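4 Loading the cup holder

Read section 3 first if the holder is still in its carton. The Jerov holder arrives with the base and the wire loops packed separately, and the loops must be fully seated before any cups go in.

4.1 Before you start

Choose a table you can sit at comfortably. You will be working close to the base, and it is easier to line up a stack from a chair than from standing height. A sheet under the holder protects the table top and stops the base from sliding. An old one will do, but pull out any folds that run beneath the base.

You will need:
the assembled holder (part 929)
paper cups, all of one size
a dry cloth

Wash and dry your hands. Check the cups as you take them from the sleeve and put aside any with a crushed rim. One bad rim is enough to make the whole stack lean.

4.2 Stacking the cups

1. Set the holder on the sheet with the wire loops pointing up.
2. Press down on the base with your palm. It should not rock. If it does, go back to step 3.6 and tighten the feet.
3. Turn the first cup upside down and lower it between two loops until the rim rests on the base.
4. Add the next cup over the first, also upside down. Let it drop under its own weight.
5. Carry on until the stack reaches the height you want. Keep it below the tops of the loops if the holder is going to be moved.
6. Fill the other positions in the same way.

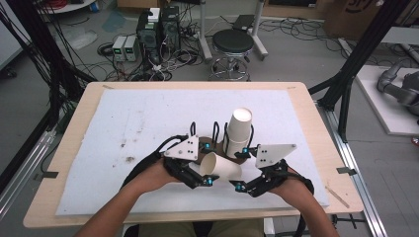 Fig. 7 Inverted cups stacked between the loops on the right of the base, with a single cup on its side in front.

Fill one position completely before you go on to the next. A cup that has tipped over should be picked up by the body, near the narrow end, and turned so that the mouth faces down before it goes over the stack.

Note: Cups from different makers often have slightly different tapers. They may look the same in the hand and still jam when nested. Do not mix them in one stack.

Caution: Do not push down on a full stack to make room for more. The lower cups will lock together and the rims may split.

4.3 Taking cups out

1. Hold the base steady with one hand.
2. Lift the top cup straight up with the other.
3. If two come away together, twist them gently in opposite directions — do not pull at the rim.

4.4 Straightening a loop

A loop that has been knocked can be bent back by hand. Empty the positions on both sides of it first. Hold the wire low down, close to the base, and bend it a little at a time. If the wire has come out of its socket, order repair kit 131 and follow the leaflet supplied with it.

4.5 Cleaning

Wipe the base and loops with a damp cloth, then dry them. The base must not be soaked or put in a dishwasher. Leave the holder empty for 60 minutes before refilling it.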